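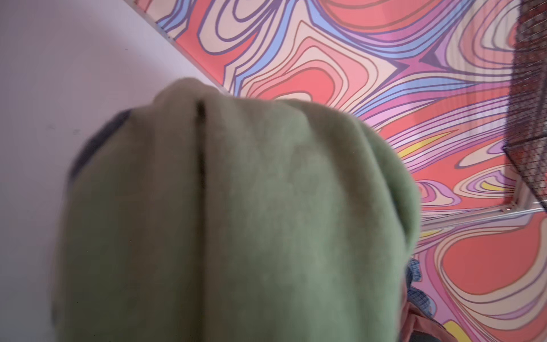
Green fleecy thing up close, wavy backdrop behind – open day, sorting demo.

Minutes of the July 2023 meeting, Nurkulero Makers and Menders
14 comments | 8 shares

I said I'd take the minutes this time, so you're getting them in my style and you can all complain next month. Hnat Semeniuk chaired. Samah Filali joined us from Zirnier, the firm that brought the sorting arm to our open day. Apologies came in from the two people on vacation, plus one text that just said "stuck, start without me," so we did.

1. Last meeting

Minutes were read and agreed with one fix. I had written that the February swap made 616 dollars after costs, and Hnat says that was before costs. After the hall rent it was 400. Changed, and sorry!

2. How the open day went

Most of the evening went on this, which is fair enough given how long we spent planning it. The door clicker says 122 visitors, and that's well up on last year. Hnat thinks the clicker got handed to a small child for part of the afternoon, so take it with a pinch of salt. We agreed to put 122 in the report anyway and to tape the clicker to the table next time.

Everyone liked having the demo at the far end of the room. People had to walk past the mending benches to reach it and quite a few stopped there on the way back – I sewed on more buttons that afternoon than I have all year. The tea table was in the wrong spot, though. The line for tea ran straight into the line for the arm and for a while we had people holding cups who only wanted to see the robot, and people at the robot asking me for milk.

3. Samah's report on the demo

Samah went through what Zirnier was showing. The idea is to pick up donated soft goods one at a time and put each in the right bin: knitwear and fleece, woven cotton, everything else. The program is called Brinier and it picks where to grab from the pictures it gets from the little camera at the wrist. She put one of those pictures up on the wall for us (same one as at the top here). It has that fuzzy sage-green piece so close that it takes up most of the view, and you can see the dark crease running down from the top of it. We got a bit sidetracked. I said it was a hat, Hnat was sure it was a stuffed toy, and Samah said that was more or less her point, as from that close even people can't agree, and the arm has to choose a place to pinch anyway.

She explained that fluffy things are awkward because the edge of the cloth is hard to find. A crease like that one is useful sometimes and a trap other times, because the fingers may take hold of a fold and come up with only half the item, or bring a neighbor along with it. There's a bit of blue checked cloth poking out behind the green in that same picture and she used it to show us what she meant by a neighbor. I had honestly never thought about how much I do with my thumb when I sort a bag of clothes.

Numbers for the day, from her notes: the arm tried 400 picks. Samah will send the breakdown by type of fabric once she has checked it, and we agreed not to quote any success rate until then. (Yes, I know I had already told the paper it was "nearly perfect." I've emailed them.)

Hnat asked about the wavy pink and purple background and whether it made things harder. Samah said busy patterns are worth having in front of the camera, because a system that only knows plain walls gets lost the minute it meets somebody's curtains. She'd like to try the same items against something duller as well. Hnat asked if that was a dig at our hall. It was not, apparently.

4. Questions visitors asked

I kept a list on the back of a raffle sheet, and here are the ones that came up over and over:

Can it fold? No. Zirnier isn't working on folding at the moment.

Can it tell if something is torn? Not reliably. Samah would rather people kept doing that part, and so would our menders.

Will it do my socks? Samah laughed at this every single time, bless her, and said single socks are on her list.

Is it taking somebody's job? We talked about this one for a good while. The Sârbu depot, where our leftover donations go, has had trouble finding people for the sorting shift, and Samah has been over there twice to talk with the crew about what they'd want a machine to do. Their answer was the heavy bags, mostly. She has promised to come back to us when that's further along, and Hnat wants it on the agenda as its own item.

5. Things to do differently

Move the tea. Put a strip of tape on the floor where people should stand, as kids kept creeping forward. Bigger sign for the bathroom. Samah asked for a power outlet that isn't shared with the urn, and I think we can all agree on that after what happened at three o'clock.

We also need more donated soft things to sort, preferably lumpy and odd. Bring hats, bathrobes, slippers, whatever you've got, clean please. I'll keep a box by the door.

6. Any other business

The key to the side cupboard is still missing. Hnat has ordered a new lock.

Somebody left a very nice casserole dish after the open day. It's on my kitchen counter and I am getting fond of it, so speak up.

Actions

Samah – send the fabric breakdown; ask Zirnier about a second visit.
Hnat – write to the Sârbu depot; fit the lock.
Me – write up the open day report, start the box, chase the paper.

Next meeting is same place, same time, and Samah will try to join by phone.

14 comments | 8 shares

Related
Open day: who is doing what
February swap: thank you, and the lost scarf
Notes from our visit to the Sârbu depot
Mending bench sign-up for fall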